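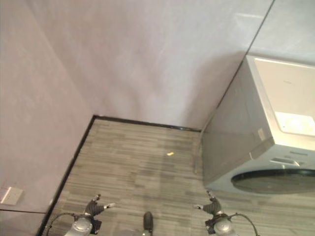 **When a laundry robot takes over loading and unloading, do the attendants' hours go down?**

Posted in Workplace & Shifts by **plisham_nights**

I work evenings at a guest house group that does its own linen at each property. Management is bringing in a two-armed unit to load and unload the front-loaders, starting in December. We have been told the job "shifts toward oversight," with no numbers attached. I would like to hear from people whose site has already done this. Did paid hours change, who clears the faults, and did the pay grade move? Our contract says nothing about automation except that new equipment requires training.

---

**Keegan Dufour**

At our site the hours stayed the same for the first quarter and were then redistributed. Loading and unloading were a smaller share of the shift than management had assumed. Sorting, stain treatment, folding and putting away still took most of it, and the robot did none of those.

I was shift lead at Movmont through the changeover, so I have the logs. What changed, in order of effect on the staff:

- **Start times.** The unit could run a wash before the first person arrived, provided the bags had been sorted the night before. Sorting moved from morning to evening. Two people with school-age kids could not make the evening slot and went to front desk work.
- **Interruptions.** Over the first 3000 cycles we logged 357 stops that needed a person. Most were fitted sheets wrapped around other items. Clearing one took a few minutes, but it pulled you off folding, and you lost your place in the count.
- **Lifting.** Less bending at the door. Wet duvet covers are heavy, and the people with back trouble noticed the difference within a week.
- **Pace.** Folding became the bottleneck. The wash side no longer stopped for breaks, so clean linen piled up through lunch. We had to ask for a cap on queued loads, and got one after some argument.

On the pay grade: ours did not move until we wrote down what the fault clearing involved. Keep a log from day one. Time, fault, minutes lost, who attended. A plain notebook is fine. Without it you are arguing from memory against a dashboard that records only completed cycles.

Also get the training clause read before the unit arrives. Ours was 40 minutes of slides and a signature. Ask for supervised practice on stopping the arms, clearing a snag and restarting, on paid time, and ask for a repeat when the software is updated. The restart sequence at our place changed twice and the card on the wall was out of date both times.

---

**matos_linen**

We got the Vundier system. Hours went down by one shift, the Sunday one. They didn't lay anyone off, they just never filled it when somebody left. Watch for that because it doesn't show up as a cut. Pay same as before.

It is ok at towels.

---

**Ulla Ojala**

Keegan's list matches what I have seen, with one correction. The cap on queued loads only works if it is set per person folding. Ours was set per site, so on a short-staffed day one attendant had the backlog meant for two. We had it changed to a per-person figure in the scheduling settings — ask whoever administers yours whether the field exists.

Two points not yet covered.

First, on-call. When the unit stops outside staffed hours, the alert goes to a phone. Find out whose phone, and whether holding it is paid. At my last employer the alert repeated every 30 minutes until acknowledged, and for a while it went to the attendant who happened to have opened the building that day. That was fixed by a one-paragraph agreement: named person, flat payment per night, no obligation to travel.

Second, the small rooms. If your machines stand in corners, as they often do in converted houses, working out where a person stands while the arms are moving needs to be done on site with the people who work there. Ask to be present when the floor is marked. In one property we ended up moving the detergent shelf to the corridor so that nobody had to reach past the arms for it.

As for "shifts toward oversight," ask them to write the new duties into the job description before the start date. If they can't list the duties, the grade can't be assessed, and you will be doing two jobs under the old title.

---

**plisham_nights**

Thank you, this is useful. The phone question hadn't occurred to any of us. I have asked for the duty list in writing and will start a log. Will post again once it has been running for a while.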